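Sutenbridge Toy Library to Reopen in Larger Space This February

SUTENBRIDGE – The Sutenbridge Toy Library will reopen to families in February at its new address on Radent Street, following a four-month move from the former post office.

The new space offers more than twice the shelf room of the old one, along with a play area for children under five and a step-free entrance. Borrowing remains free for residents. Each household may take home up to 4 items at a time and keep them for three weeks.

"Parents asked us for longer hours and a place to sit down," said Dagný Skov, director of the library. "The new building gives us both."

The move was supported by a grant from the Sýkora Fund and by 13 local businesses. Shelving was supplied at cost by Fundisex, a furniture maker based in the town.

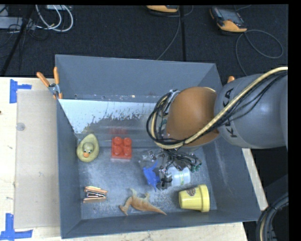

Donations of building blocks, puzzles and board games will be accepted from opening day. Items should be clean and complete – soft toys and battery chargers cannot be taken. The first 50 households to renew their membership will receive a canvas carrying bag.

The library will open at 10 a.m. on weekdays. Inquiries about donations and group visits may be directed to Ingvar Bundgaard, collections manager, at the front desk.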